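Bukola Ajayi had spent most of her morning moving a towel. She works at Lockyer, where she teaches two-armed robots household jobs by remote control, and the job this month is a blue cloth and a small drying rack.

"You hold a pair of handles and the arms follow you," she said. "Each run gets recorded. The robot learns from the recordings later on."

She had done 27 runs before we spoke. The target for the task is 100, split between her and Bülent Akgül, who takes the afternoons.

I asked what new operators get wrong. "They rush," she said. "You can't feel the cloth through the handles, so you have to watch it. If you grab too much, it bunches up. I still do that."

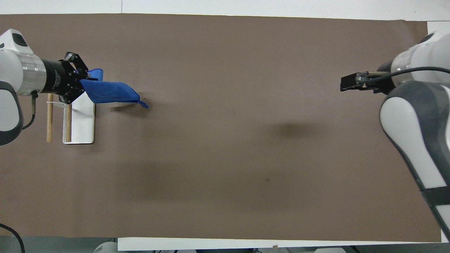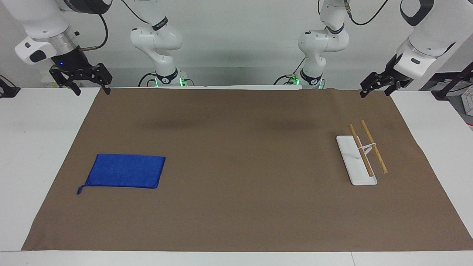
How many runs does it take before the robot can do a task alone?

"It depends on the task," Ajayi said. "Picking up a block, we got there with 36. Cloth takes a lot more — one folding job needed 335, and it still missed corners."

She doesn't throw out every clumsy run. If she drops something and picks it up again, the recording usually stays in, so the robot has a few mistakes to learn from. Runs where she stops to think for too long get deleted.

Before Lockyer she drove a forklift at a warehouse in Paluddale, and she says that helped more than any computer class. Her hands get tired after an hour, so she takes a break and labels recordings until they feel better. The next task on her list is putting lids on jars. She isn't looking forward to it.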